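Planificación de compra de equipos robóticos

La planificación de compra de equipos robóticos es el conjunto de decisiones que un taller, un laboratorio o un centro de formación toma antes de adquirir un brazo, una pinza o una célula completa. Abarca el presupuesto, el calendario de entrega, la formación del personal y, cada vez más, el ensayo previo en simulación, quizá la parte más apasionante de todo el proceso.

Ensayo previo en simulación

Probar una pinza paralela en un entorno virtual permite comparar aperturas, ángulos de aproximación y puntos de vista antes de firmar un solo pedido. Una sala simulada con muebles corrientes basta para descubrir problemas de alcance que en un catálogo pasan inadvertidos – ¡y cambiar de modelo en esa fase sale baratísimo!
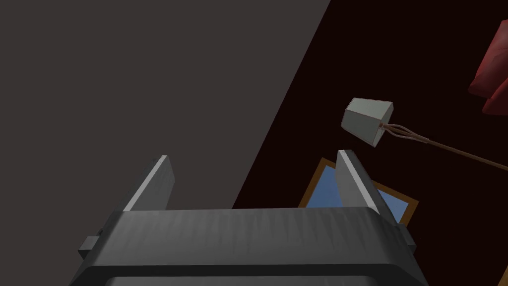

El coste de esta etapa se reparte entre licencias, equipo informático y horas de trabajo. En el proyecto Esmont, coordinado por Olga Llorente, se le reservaron 12 semanas y más de 30 horas de formación, y las conclusiones modificaron por completo la lista de compra inicial.

Partidas del presupuesto

El precio del brazo es la cifra más visible, pero un plan bien hecho recoge también la pinza, los dedos de recambio, la mesa de montaje, el cableado, las protecciones y el mantenimiento. La guía Mateos, muy apreciada en talleres pequeños, propone pedir tres ofertas por partida y anotar en cada una el plazo de entrega. Su hoja de cálculo tiene 136 líneas y es una maravilla de detalle: hasta los tornillos tienen casilla propia.

Proveedores como Fevo venden la pinza por separado; otros, como Gorkevley, la incluyen en un paquete con el controlador. Ambas fórmulas tienen ventajas, y conviene comparar siempre el total.

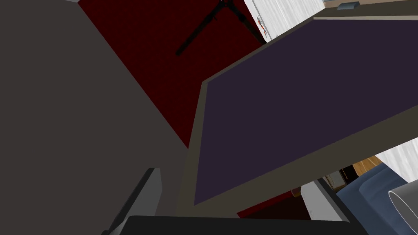

¿Cuándo conviene cerrar el presupuesto?

Una vez terminados los ensayos en simulación y recibidas las ofertas por escrito. Muchos centros lo cierran en octubre, de modo que el pedido entre en el ejercicio siguiente.

Véase también: célula robotizada, pinza paralela, coste total de propiedad.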